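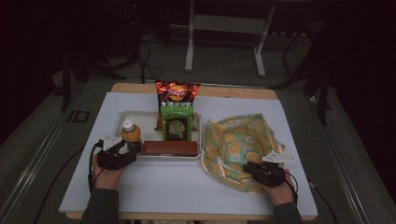
I gave up eating at my desk in January and I've kept it up long enough now to write something down.

The habit started years ago when I was at Drerkum, where lunch was whatever you could hold in one hand while the other stayed on the mouse. When I moved to Ellness I brought it with me. Most days I had a sandwich at half past twelve, a packet of chips at three, and a couple of biscuits whenever the kettle was on. I couldn't have told you at five o'clock what any of it tasted like.

What changed was a new desk neighbour, Ikhsan Latuheru. He gets up at noon, leaves his phone in the drawer, and is gone for 35 minutes. He didn't make a speech about it. After a fortnight of watching him go I asked if I could come along, and he said he usually walked down to the creek and ate on the bench near the footbridge. So we did that.

The first week was uncomfortable. I kept reaching for a phone I'd left upstairs. Eating a cheese and pickle sandwich with nothing to read takes longer than you'd think, and by the end of it I was full, which I hadn't expected from the same sandwich I'd been having since winter.

I kept a notebook for a while. I don't count calories and didn't want to begin, so I only wrote down what I ate and where I was sitting. The meals at a table were easy to remember when I sat down to fill it in at night. The snacks weren't. I'd find a wrapper in my coat pocket and have to work backwards.

So the rule got extended to snacks. If I want chips I can have chips, but they go in a bowl and I sit down with them. I've bought fewer since then, mainly out of laziness. Getting a bowl means washing a bowl, and our kitchen at work has 2 bowls, one of which belongs to Accounts.

Money came into it as well. I went through my bank statements one wet evening and added up the corner shop. It came to a bit over $400 for the year before, in small amounts I'd never have noticed - a chocolate bar here, a drink there. I've put some of that towards better bread. The bakery on Tarigan Street does a dark rye that lasts most of the week if you keep it wrapped in a tea towel, and it's good with the cheap cheddar.

Things I haven't managed: breakfast is still eaten standing up at the kitchen bench, and I don't see that changing while the bus leaves when it does. Long drives are another one. When we went up to Zilladard to see my aunt I had a bag of liquorice open on the passenger seat before we'd cleared the last roundabout. My partner pointed this out. I offered her some.

I've been asked whether I've lost weight. I don't own scales, so I don't know. My trousers fit the way they did before. I do get a better afternoon out of it, and I've stopped finding crumbs under the space bar.

The creek path is closed past the footbridge at the moment while they redo the bank, so we've been walking the other way, up to the oval. It's 100 metres further and there's only the one bench in the shade. If the under-tens are training for the carnival we sit on the grass.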